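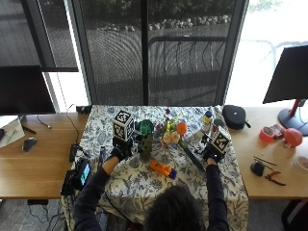 Product Review: Virkanis Glove Kit for Table Chores

Reviewed by Ida Baumgart for the Tremden Household Technology Bulletin
May 31, 2019

The Virkanis kit is sold to laboratories and training centers that wish to teach machines ordinary household work. A person puts on a pair of gloves and carries out a chore at a table, and the record of the hand movements is then used to train a robot arm. The kit costs 3000 dollars with software. Our review considered whether chores taught in this manner can yet be left to a machine.

Setup followed the printed manual and presented no serious difficulty. The gloves are snug and somewhat warm. Small items such as toy pieces call for patience from the wearer, and the manual would benefit from a longer section on fitting the straps.
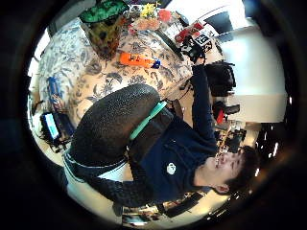

The software accepts a chore only after it has been repeated many times. We submitted 128 repetitions of clearing and setting a table, of which the program rejected 4 for lost tracking. Sorting the remainder took the better part of a week. The export screen is poorly labeled, and file names must be entered by hand.
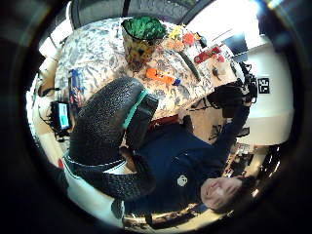 Table with pineapple and other items, seen from the glove side.

Results on the robot arm were mixed. We used the Lalwood arm recommended by the manufacturer. It moved rigid items from one side of the table to the other at an acceptable rate, though far more slowly than a person. Soft items were often dropped. Flower arranging, which we included as a test of light grip, was the weakest chore by a wide margin; stems were bent, and the vase had to be held in place by a member of staff.

Support by telephone was courteous. Replacement straps ordered in February arrived within the stated period.

We recommend the kit to institutions with trained staff and a clear research purpose. We do not recommend it to households or small shops expecting relief from daily work.

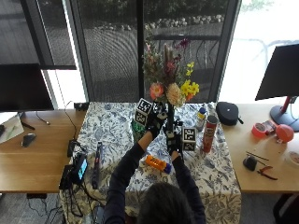 Rüdiger Engelhardt writes that his shop reached a similar view with the older Yüksel gloves, after over 2000 repetitions of a single packing task, and that the arm still required a person beside it for every shift. He asks that the next review include folding cloth.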